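Moradi foil repair tape, wide roll – review

I bought two rolls of this from Wesport in August to patch the roof of a cold frame and seal the joints in the shed guttering. One roll went on the cold frame, and most of the second has gone on everything else.

The tape is a thin aluminium layer over a sticky butyl backing, with a paper liner. It comes 100 mm wide. It cuts easily with ordinary scissors, though the butyl gums up the blades and you will want white spirit handy. The liner is split down the middle, so you can peel one half, line up the edge, then peel the other. On a long run this makes a real difference. The cheaper Plosgate tape I used before has a single liner, and I wasted a good part of that roll on crooked starts.

Adhesion is very good on clean glass and painted metal. On the polycarbonate roof it went down flat and has stayed there through several weeks of rain. On rough sawn timber it is poor. I had to sand and prime the shed batten before it would hold, and one corner still lifted and needed a tack.

It does not like the cold. The instructions say to apply above 4 degrees, and on a frosty morning it would barely grab at all. I took the roll indoors for an hour and tried again after lunch with no trouble.

The guttering was the harder test. Three joints are dry. The fourth still drips, but I think the bracket has dropped, so I won't blame the tape for that.

The box claims 300 per cent stretch for the butyl. I have no way of checking that, and the foil on top creases long before you get anywhere near it. Going round a tight bend you need short overlapping pieces.

Price is the main complaint. It costs nearly twice as much as the Plosgate, and the Rikbridge branch of Wesport only stocks the narrow version, so I paid for delivery as well.

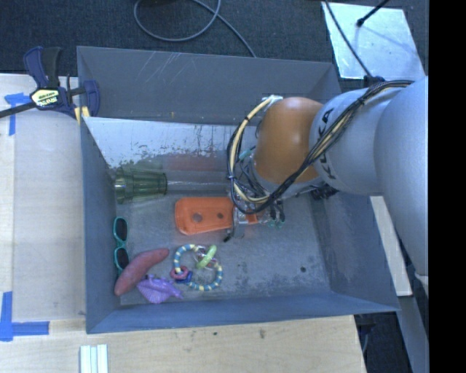
Edges are where I would take most care with this tape. Press them down hard with a roller or the back of a spoon, and round off the corners before you peel the liner. Damage to any shiny strip tends to be easy to spot. The silvery one along the back of the grey bin in the photo is worn and peeling at its lower edge, with dark patches, and on a roof I would cut out a piece in that state and replace it. Mine hasn't reached that stage yet, apart from the corner on the batten. Four stars, and I would buy it again for glass and metal.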